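Forum > Haushalt & Küche > Kaffee und Tee

Thema: Kapselmaschine entkalken, Zitronensäure oder Milchsäure?

nornness39
Hallo zusammen, unser Wasser hier hat laut Versorger einen ziemlich hohen Kalkgehalt. Bisher habe ich die Kapselmaschine mit Zitronensäure aus dem Drogeriemarkt entkalkt, weil es billig ist. Jetzt läuft der Kaffee nur noch in einem dünnen Strahl und die Pumpe ist lauter als früher. Zwei Durchgänge haben nichts gebracht. Lohnt sich ein Entkalker auf Milchsäurebasis oder ist das Geldmacherei?

Rafsan_K
Zitronensäure ist kalt in Ordnung, heiß aber nicht. Ab einer gewissen Temperatur bildet sich Calciumcitrat, das setzt sich im Heizer fest und geht schlecht wieder raus. Bei den kleinen Maschinen mit Durchlauferhitzer wird die Lösung beim Durchpumpen oft mit erhitzt. Ich nehme seit Jahren Amidosulfonsäure, das Kilo reicht ewig.
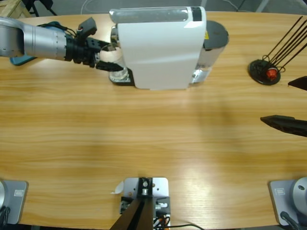

Wichtig ist danach das Spülen. Ich lasse zwei volle Tanks klares Wasser durchlaufen und wische die Auflage unter dem Auslauf ab, dort trocknen sonst Reste der Lösung an. Den Tank spüle ich getrennt von Hand aus.

navaratnam
Das mit dem Citrat liest man in jedem Forum, ich habe es noch nie erlebt. Meine Maschine bekommt seit dem Kauf nur Zitronensäure, lauwarm angesetzt, und läuft wie am ersten Tag. Ich würde eher die Nadel prüfen, die in die Kapsel sticht. Wenn die zu ist, kommt auch nur ein dünner Strahl, da hilft Entkalken überhaupt nicht.

nornness39
Die Nadel habe ich mir noch nicht angesehen. Wie kommt man da dran, ohne das Ding zu zerlegen?

navaratnam
Kommt aufs Modell an. Bei vielen liegt im Fach unter dem Tank ein kleiner Stift dafür, steht in der Anleitung. Stecker ziehen und abkühlen lassen, dann ein paarmal vorsichtig durchstoßen. Danach ohne Kapsel spülen.

Nilmini Mondal
Ich muss Rafsan recht geben. Wir hatten im Büro zwei gleiche Maschinen, eine wurde mit Zitronensäure entkalkt und eine mit Milchsäure. Die erste hat deutlich früher schlappgemacht. Kein wissenschaftlicher Beweis, schon klar, aber das Wasser war dasselbe und der Verbrauch ungefähr auch.

navaratnam
Zwei Maschinen sagen gar nichts. Vielleicht wurde die eine einfach seltener entkalkt. Bei uns im Büro steht auf dem Zettel auch immer ein Häkchen und gemacht hat es keiner.

Nilmini Mondal
Kann sein, ich habe es aber selbst gemacht, bei beiden am gleichen Tag.

Rolon
Noch eine dritte Meinung: Wasserfilter. Seit ich gefiltertes Wasser einfülle, entkalke ich viel seltener. Die Kartuschen kosten natürlich auch, und man muss sie wirklich wechseln, sonst kann man es gleich lassen. Von Essig rate ich ab, der greift Dichtungen an und man riecht ihn noch tagelang.

nornness39
Rückmeldung: Die Nadel war tatsächlich teilweise zu. Nach dem Reinigen ist der Strahl besser, aber noch nicht wie früher. Ich probiere jetzt noch einen Durchgang mit Milchsäure. Die Zitronensäure hebe ich für den Wasserkocher auf.

Rafsan_K
Lass die Lösung zwischendrin mal eine Viertelstunde in der Maschine stehen und pumpe erst dann weiter. In einem Rutsch durchgejagt bringt es bei alten Ablagerungen wenig.
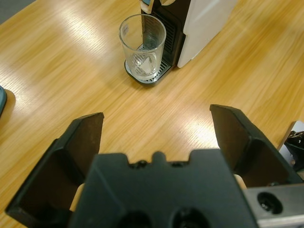

Ähnliche Themen

Wasserhärte selbst messen, welche Teststreifen?
Tropfschale wird immer wieder schmierig
Nachfüllbare Kapseln: dicht oder nicht?
Pumpe brummt nach dem Urlaub, Luft im System?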